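What is inside a cable?

Look behind a television or under a desk and you will probably find a cable. Cables carry electricity from one place to another. Some carry power, some carry messages such as sound and pictures, and some carry both.

Metal in the middle

The inside of most cables is made of copper. Copper is a reddish-brown metal. Electricity moves through it easily, so we call it a good conductor. Silver is an even better conductor, but it costs much more.

A cable has to bend without snapping. One thick copper wire is stiff and will break if it is bent back and forth many times. A bundle of very thin wires bends easily. These thin wires are called strands. The wiring hidden in the walls of a house does not need to move, so it is often made with solid wire instead.

Plastic on the outside

Electricity does not pass easily through plastic or rubber. Materials like these are called insulators. The plastic coat keeps the electricity in the wire and away from your fingers. It also stops the wires inside from touching each other.

The first electric wires did not have plastic coats. People wrapped them in cotton, silk or a natural gum called gutta-percha, which comes from trees in south-east Asia. Gutta-percha was good at keeping out water, so it was used for telegraph cables on the sea bed.

Thick and thin

A cable that carries a lot of power needs more metal. The cable on an electric cooker is much thicker than the one on a bedside lamp. If too much electricity is pushed through a thin wire, the wire gets hot and its coat can melt.

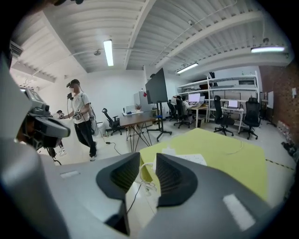
A thin white cable on a table.

Some cables do not carry electricity at all. Fibre optic cables have threads of glass inside, and messages travel along them as flashes of light.

Staying safe

Never use a cable if you can see metal through the coat. Tell an adult. Hold the plug when you take it out of the socket, and do not pull on the cable. Keep cables away from water.

Words to know

Conductor: a material that lets electricity through easily.
Insulator: a material that does not let electricity through easily.
Strand: one of the thin wires in a bundle.

Written by Elfriede Gruber. Last checked January 2020.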